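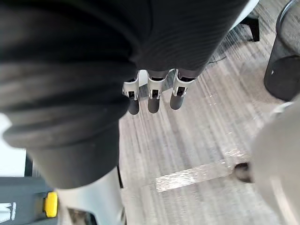
Why did the hand let go of the garment during the folding run?
The grip force on the middle finger fell to zero for 30 seconds when its drive went into thermal cutoff, and the controller did not treat this as a fault.

Duvar Handling Group -- minutes, fault review, September
Zellwood lab, start 2:15 p.m.
Chair: Gerardo Costa. Minutes: Shahzad Shaikh.

1. Previous minutes
Accepted with one correction: the spare wrist cable is at Zellwood, not at Lodhi.

2. Dropped load, run 412
Shaikh read out the log. The arm was carrying a heavy knit garment at low speed when the middle finger drive reached 87 degrees C and cut out. The other two fingers held position. The garment slid, and the arm went on to the next waypoint with part of the load hanging below the wrist. The run was stopped by hand at the pendant.

No one was inside the marked area. No damage to the arm. The garment was kept for the repeat test.

Costa asked why the cutoff did not stop the arm. Shaikh replied that the finger drive reports a cutoff as a warning, and the Pretanlow controller passes warnings to the log only. This has been the default setting from the time of installation. Costa noted that the risk assessment says any loss of grip force stops motion, so the cell was not running as assessed.

3. Cause of the heating
Not settled. Two views were recorded. Shaikh holds that the grip force setting was left at the value used for denim and is too high for a long hold. Costa suspects friction in the finger joint, as the same drive ran warm in runs 30 and 33 with a lighter load. The joint will be opened before either setting is changed.

4. Hanging fabric
Loose fabric under the wrist can catch on floor items or cables. Agreed that the floor under the work area is to be checked before each run and cables routed clear of the arm's path. To be added to the start sheet.

5. Actions
Shaikh -- change finger drive cutoff from warning to protective stop; test with power limited.
Shaikh -- open middle finger joint, report wear.
Costa -- correct the risk assessment and send it to Lodhi.
Costa -- no unattended runs until both items above are closed.

6. Other business
Pendant battery door is still taped. Replacement on order.

Closed 3:05 p.m.

4 shares | 2 comments

Related items
Minutes, fault review, August
Start sheet, folding cell, revision C
Lodhi: wrist cable replacement notes
Pretanlow controller: list of warning codes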